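Robots on the cooling plate line: questions from staff

Rullholm site, updated April

We've had a lot of questions since the toolbox talks, some put in the box by the lunchroom and some asked on the floor. The answers here cover the plate handling and inspection work only. The press shop and dispatch are not part of this project.

What is being automated?

Picking up stamped aluminium plates, turning them over, and checking the channels, holes and tabs before the plates go on to brazing. At present all of that is done by hand at the benches. The robots will take over the bulk of the handling for the large plates. The small plates and anything made to a one-off drawing stay with people for now.

Who is supplying the system?

Dresero is supplying the arms and the hands. Estetti is doing the integration, which covers programming, guarding and the link to our job system. Both will have people on site during the trial. They sign in at the front office like any other contractor and they don't direct our staff. If one of them asks you to do something outside your normal job, send them to the shift supervisor.

Why this job and not another one?

The large plates are awkward. They are wide, they flex when lifted by one end, and the edges are sharp before deburring. Plate handling had 13 entries in the injury book last year, mostly cut hands and sore shoulders. It was also the job people most often asked to be rotated off. Those were the two reasons it went to the top of the list.

Will anyone lose their job?

There are no redundancies attached to this project. Bench inspectors will move to one of three jobs: running a cell, final inspection, or rework. If you would like something else, put it on the preference form. Where two people want the same spot, the usual seniority rules in the agreement apply.

We can't make promises about the years after that, because they depend on orders. If the position changes, you'll be told in a meeting and in writing.

What happens to my pay?

Your base rate doesn't go down. Cell operators go up one classification once they have been signed off, and the new rate is paid from the date of sign-off. Shift loadings stay as they are. The handling allowance is more complicated. It stays in place for anyone still lifting large plates by hand, and for everyone else it is folded into the base rate so that you aren't worse off.

How does a robot learn to handle a plate?

Estetti's programmers work through the job one step at a time at a steel table, with a laptop close by. They set how the hand comes down to the plate, where it is allowed to touch, and how far it opens. The bench inspectors have been asked to sit in on this, and a good part of what has been set up so far came from them. The rule about keeping off the bent tabs is one case. Time spent on these sessions is paid as normal hours and doesn't count against your break.
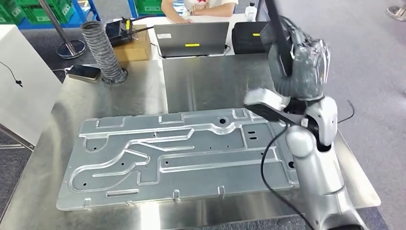

Who decides whether a plate passes or fails?

A person does. The robot sorts plates into "clear" and "needs a look". Everything in the second group goes to an inspector, along with a sample from the first. The inspector's decision is final and can't be changed from the cell. The stamp on the job card still carries an inspector's number.

What if the robot gets it wrong?

Hold the plate, write the reason on the tag and put it in the yellow rack. You won't be asked to explain the lost time. Errors found at the cell are logged against the cell and don't go on anyone's personal quality record. If the same fault turns up again in the same shift, stop the cell and call the supervisor.

Is it safe to stand near it?

The production cells will have guarding on three sides and a light curtain on the fourth. Breaking the curtain stops the arm. There are stop buttons on both sides at hand height, and anybody can press one at any time without asking first.

Don't reach past the curtain to free a stuck plate. Lock out, tag out, then go in. This is the same procedure as the press shop and the same locks are used.

Setup work outside the cells follows a separate risk assessment, and a copy is kept in the green folder at the supervisor's desk. Unless you are rostered on to a setup session, please stay out of the setup area.

What training do I get?

Operator training takes 13 hours, split over several shifts so that nobody has to do it in one go. It covers starting and stopping the cell, changing jobs, clearing faults and lockout. You don't need to know how to program. If you would like to learn that side, D'Souza Training runs the evening course and the company pays the $735 fee once you've been enrolled through the office. Places are limited to what the room holds, and there will be a second intake if the first one fills.

People whose first language isn't English can ask for the written test to be read aloud. Tell the office when you book.

Am I being filmed or timed?

The cell cameras point at the plate. They record each inspection, and the recordings are kept so that faults can be traced back. They aren't used for attendance, breaks or discipline, and this has been written into the site agreement. The job system does record how long each batch takes, as it already does at the benches.

Is there a target for the number of plates?

During the trial, no. Estetti wants to see more than 1,000 plates go through before anyone talks about rates. After that, a rate will be worked out with the delegates present. The current bench rate doesn't apply to cell operators.

Will the shifts change?

Day and afternoon shifts stay the same. There is no plan to run the cells overnight without people on site. The morning handover will be a bit longer, as the outgoing operator has to go through the fault log with the next one, and that time is paid.

Can I say no to working with the robot?

You can ask to stay on manual work, and there will be manual work for as long as we make the small plates. Put it on the preference form. If you have a medical reason, such as an implanted device, see the office before you go near the cell so it can be checked.

Where do I ask something that isn't here?

Use the question box, talk to your delegate, or come to the open session in the lunchroom on Wednesday at 2:30 pm. Afternoon shift can come in early for it and will be paid from the start of the session. New answers will be added to this page and a printed copy goes up beside the time clock.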